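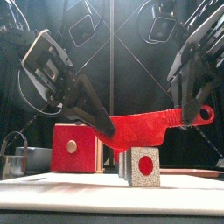 Thread on house systems, following a question about why the same chart comes back with different houses from different websites. Technical, a bit long. Skip if you only read sun signs.

1/ Start with what doesn't change. The planets' positions in the signs are measured along the ecliptic. Given the same birth moment and the same zodiac, every competent program returns the same degrees for the Sun, Moon and the rest. If yours differ by more than rounding, check the time zone first.

2/ Houses are a separate calculation. They divide the local sky for one place at one moment, so they need latitude and longitude as well as time. The signs are divided one way. The houses can be divided in a dozen or more ways, and there has never been agreement on which is correct.

3/ Most systems do agree on two points. The Ascendant is the degree of the ecliptic rising on the eastern horizon. The Midheaven (MC) is where the ecliptic crosses the upper meridian. Both are plain spherical trigonometry, and no school of astrology gets to have its own version of them.

4/ Whole sign: the entire sign containing the Ascendant is the first house, the next sign is the second, and so on. Ascendant at 29 Leo, then all of Leo is the first house, including the 29 degrees that rose earlier. The MC floats. It can land in the ninth, tenth or eleventh, sometimes further out at high latitudes.

5/ Equal house: begin at the exact Ascendant degree and count off 30 degrees at a time. Ascendant at 17 Leo gives a second cusp at 17 Virgo, a third at 17 Libra. Easy to check by hand. The MC floats here too.

6/ Porphyry: fix all four angles, then cut each quadrant into three equal parts along the ecliptic. Simple arithmetic, once you have the angles. The complaint against it is that it divides the ecliptic when the thing being modelled is the daily rotation.

7/ Placidus: divides by time. Take a degree of the ecliptic and find how long it needs to travel from the horizon to the meridian. The intermediate cusps are the degrees that have completed one third and two thirds of their own trip. There is no closed formula, so software iterates until the value settles.
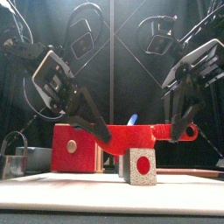

8/ The iteration is the reason printed tables mattered so much. Working out Placidus cusps by hand is slow, and for a long stretch the tables most English-speaking astrologers could buy were Placidus tables. A good part of its popularity is a supply question.

9/ Koch, Regiomontanus and Campanus are also quadrant systems. Regiomontanus divides the celestial equator and projects back to the ecliptic. Campanus divides the prime vertical. Koch uses the ascensional time of the MC degree at the birthplace. All three keep the Ascendant as cusp one and the MC as cusp ten.

10/ A test you can run at home. I keep a file of 249 timed charts, all from birth records, catalogued under the working name Urquhart. I ran each one in whole sign and in Placidus and compared the house number of every planet, Sun through Pluto. Ten planets per chart, 2490 placements.

11/ I won't post a percentage, as the file leans heavily to southern Canada and the result is partly a result about latitude. What I can say is that charts with no change at all were scarce, and that the typical change was one house. Planets late in a sign moved differently from planets early in a sign, as the geometry says they should.

12/ Latitude is the part beginners miss. At the equator the quadrants stay fairly even and the systems sit close together. Go north or south and the quadrants stretch and squash. In Edmonton you can get a Placidus house holding an entire sign with no cusp in it (an intercepted sign), with its opposite intercepted across the wheel.

13/ Inside the polar circles Placidus breaks. Some degrees of the ecliptic never rise or never set there on any day, so they have no trip to take a third of. Programs either refuse, or switch quietly to Porphyry. Vukport, the one I use, prints a note under the wheel. Plevotden switches and says nothing, so check the settings line if you were born in Inuvik.

14/ Southern hemisphere charts: the signs rise in the same order, the Ascendant is still east, but the slow-rising and fast-rising signs trade places. Old tables were computed for northern latitudes and needed a 12-hour correction plus reversed signs. If someone drew your Hobart chart by hand from a secondhand book, recompute it.

15/ Birth time error matters more than the choice of system for some people. The MC moves one degree in four minutes, near enough. A time rounded to the half-hour can shift it by several degrees, and the Ascendant by more if a fast sign is rising. Sorting out house systems on a rounded time is wasted effort.
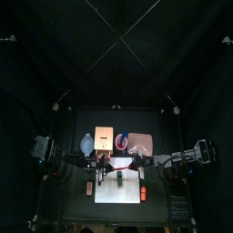 Ploltomlow replies that cusps are beside the point, and that any planet within five degrees of the next cusp should be read in the next house whatever system was used.

16/ The five-degree rule is old and I have no quarrel with it in quadrant charts. It does assume that the cusp is the strong point of the house and the strength builds toward it. In whole sign the boundary is a sign boundary, and a planet at 27 Cancer read as a Leo planet makes no sense. Pick the rule to suit the system.

17/ What I do in practice: whole sign for topics (money, siblings, work), quadrant cusps for strength, and the MC degree read as its own point wherever it falls. Others do the reverse and get readings they are happy with. Note the system on the chart either way, beside the zodiac used and the source of the time.

18/ For anyone wanting to compare: cast one chart, your own, in whole sign, equal, Porphyry and Placidus. List the house of each planet in four columns. Mark the rows that disagree and read only those. Late degrees and anything near the MC will be most of the list.

19/ Next thread is on the lunar nodes, mean versus true, probably in February.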